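Rellidby
Episode recorder, replayer and plate-state labeller for two-arm table work

Version 2. Last touched Thursday, March 28, 2019. Maintained by whoever broke it most recently.

What it does

Rellidby sits between the arm drivers and the policy runner. It records joint positions, gripper commands and both wrist streams, lines them up on one clock, and writes an episode you can replay without swearing. It also ships a small perception module that labels each plate in view as clean, marked or unsure, and a planner that decides which arm goes after which plate.

It does not do force control. If you want force control, use Nirside, which has plenty and will tell you so in the log at every tick.

Install

Clone the repo, run setup.sh, then run it again. The first pass builds the message types and the second pass notices they exist. We know. There is a ticket.

You will need the Zorno drivers on the same machine. Newer Zorno builds renamed the wrist topics, so check config/topics.yaml before you decide your camera is dead.
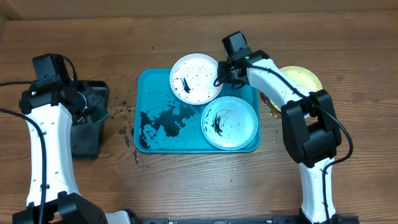 The plate labeller was trained on 4,000 hand-labelled crops and is better than it deserves to be. Each crop gets a class and a confidence, and anything under the threshold goes to unsure. Its favourite mistake is colour. A white plate with a long dark smear is easy money, and so is a swirl on the pale bluish one, but the yellow plate spends much of its time under the right forearm, and a sliver of rim with tiny specks on it is not much to go on. The tray is the other headache: a big dark spill on a teal floor has a lacy outline full of lighter patches, and version 1 was fond of reporting those patches as small plates. Version 2 fits the tray first and masks its floor before looking for rims. Drops out on the wood are written to the episode as table_marks and otherwise ignored by the planner, much as they would be in any share house.

Running it

rellidby record --task plates
rellidby label --episode last
rellidby replay --episode last --dry

Please do the dry replay. It draws both arms in the viewer and stops at the first predicted collision. The real replay also stops at the first collision, but in a more expensive way.

Planner notes

Plates are assigned by reach, then by label, then by a coin flip we have dressed up as a cost function. An arm asks for a lock on the tray before its gripper crosses the rim. If both ask on the same tick, left wins. This used to be fairer and took a good deal longer.

Two plates with rims nearly touching are treated as a pair, and the planner will not close a gripper on the side where they meet. Set pair_margin to zero if you disagree. Then move any plates you are fond of.

Data

The November set has 468 episodes, of which 408 passed the sync check. The rest are kept in the folder called bin, which is a perfectly good folder name and has been deleted by mistake only once. Lighting is whatever the ceiling was doing. Don't train on this set and expect much in your own kitchen.

Known problems

Cables across the forearm are sometimes segmented as part of the arm and sometimes as a mark on whatever is behind them. The Koutsoukos filter helps, at the cost of a laggy mask.

Replay drifts if the recording machine was also compiling something. It was always compiling something.

The word "colour" is spelt properly in the config keys. If your overrides seem to do nothing, check that first.

Licence

Same as Nirside. See LICENCE, and yes, the file is spelt that way too.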